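**Item import into Zevuteo stops at 800 rows, no error shown**

Status: resolved, one follow-up open
Opened by: Fanni Hegyi, Storkham stockroom
Area: Items > Import from CSV
Priority: normal

### Problem

I am moving our item list from a spreadsheet into Zevuteo. The file has 1,454 rows plus a header row. The import runs, the progress bar goes to the end, and the page says "Import complete." When I open the item list, the count at the top is 800.

There is no error on the page and no email. The import history shows the job with a green check mark. I downloaded the job report and it only has a header line in it.

I expected either all the rows or a message saying which ones were skipped.

### Setup

- Site: Storkham (the Clamham site uses the same account but has its own item list)
- File: CSV, comma separated, exported from a desktop spreadsheet program
- Columns: item code, name, supplier, category, unit, shelf, reorder level, notes
- Role: site admin
- Import option: "Add new items, update existing"

### What I tried first

1. Ran the same file again in a different browser. Same count.
2. Emptied the Storkham list and ran it again. Same count.
3. Sorted the file by item code in reverse and ran it. This time the count was lower, but still a round number.
4. Removed the notes column, in case a long note was causing it. No change.
5. Saved the sheet under a new name and imported that. No change.

Step 3 made me think it was one particular row and not a limit on the number of items, but I could not see anything wrong with the rows near the cutoff. I opened the file in a text editor and looked for stray quotes and extra commas and did not find any.

The categories that had come in completely were packing foam, bins and tape. I checked those against the shelves and the codes and shelf positions were right.
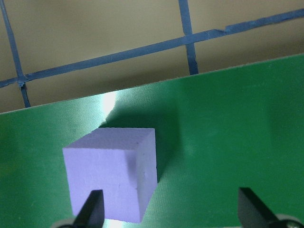
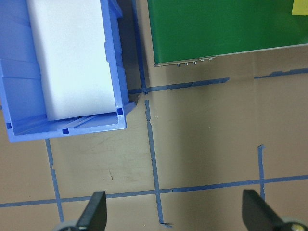
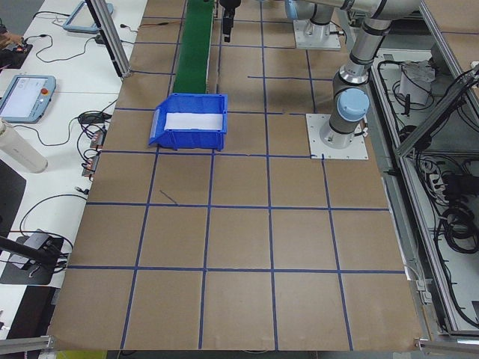 *First: lavender foam cube. Second and third: blue storage bin.*

### Reply from support

Thanks for the detail, step 3 was useful. There is no limit at 800 items on your plan.

The importer reads the file in batches of 100. Each batch is saved only if every row in it can be read. Your first eight batches were saved, and the ninth was not. When a batch fails on a bad value, such as text in a number column, the job is marked as failed and the row goes in the report. When a batch fails at an earlier step, before the values are checked, the job can stop without writing to the report. We think that is what you are seeing.

The most common cause is character encoding. Please check the following:

- Does any row between 801 and 900 have an accented letter or a special symbol?
- Which option did you pick when you saved the CSV? We need UTF-8. Some spreadsheet programs list two CSV types with nearly the same name, and the plain one is often not UTF-8.

If you can, send us only those 100 rows with the header.

### Follow-up from Fanni

Yes. The supplier column has "Virág" in that range. It is the first time that supplier comes up in the file. In the text editor the letter looked normal, so I did not think about it. The save option I used was the plain CSV one.

I sent the 100 rows through the upload link. I also made a test file with two rows from that range, one from Virág and one from another supplier. The test imported nothing. With the accent taken off the á, both rows came in.

I would like to keep the accent. Purchase orders print the supplier name as it is in Zevuteo.

### Steps that fixed it

1. Opened the original spreadsheet, not the CSV. Once a CSV has been opened and saved a few times it is hard to be sure what is in it.
2. Saved as "CSV UTF-8 (comma delimited)".
3. Opened the new file in a text editor and checked the encoding in the status bar. It said UTF-8.
4. Emptied the Storkham item list.
5. Imported with "Add new items" only.
6. Waited for the job to finish and compared the count at the top of the list with the row count in the spreadsheet.

Result: 1,454 items. The accent shows correctly in the item list, in search, and on a test purchase order. Searching for "Virag" with no accent also finds the supplier.

### Second issue, same import

After the full import, 185 items had a yellow "Needs review" tag. All of them had an empty category in Zevuteo, although the category was filled in on the spreadsheet.

Support's answer was that category names have to match exactly, including spaces at the end. Our sheet had the category "Cleaning" typed with a trailing space in one block, which I must have filled down at some point. The importer leaves the category empty and adds the tag.

Fixed with the TRIM function on the category column, pasted back as values, saved as UTF-8 again, and imported with "Add new items, update existing". The tags cleared without my having to open the items.

Note for anyone doing the same: the update option does not overwrite a field with a blank. If you want to clear a field, it has to be done in the bulk editor.

### Notes for the Clamham import

- Start from the spreadsheet, save as UTF-8, and do not open the CSV in the spreadsheet program afterward. Opening it there can also drop leading zeros from item codes.
- Run TRIM on supplier, category and shelf before exporting.
- Try a file with a handful of rows first and include at least one Virág row.
- Compare counts after the import. The green check mark is not enough at present.
- Check that the site selector says Clamham before uploading. It goes back to the default site after you log out.

### Open

Support has logged the missing error message as a bug. Their note says a stopped job should be marked "Partly imported" with the number of the first row that was not read. No release date given, but they will post on this ticket when it is in. Leaving the ticket linked to the bug and closing the import part.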